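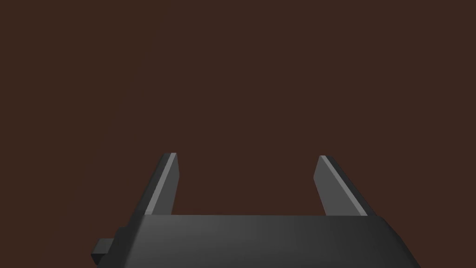 Dark grey gripper against a reddish-brown background.

I'm Sharada, and I run the Collach Young Talent Pageant — which means that every January I go looking for lovely people to take part! We've got room for 13 contestants this year, aged 8 and up, and I'd love to hear from anyone who's been wondering about it. You don't need stage experience, and please don't buy a fancy frock (we've a rail full of them at Derkville Hall).

There's a talent round, a short chat with the judges and a group dance. Rehearsals are on Friday at the hall, so do check you can make those before you sign up. A parent or guardian has to sign the form if you're under 18.

I also need 2 chaperones to help backstage. It's unpaid, but I'll feed you well!

Forms are at the Pulliten Library desk, or ask for Sharada Varghese at the hall.

Recent notices
Subramaniam Dance School: new beginners' class
Derkville Hall: spring bookings open
Collach parade: float entries wanted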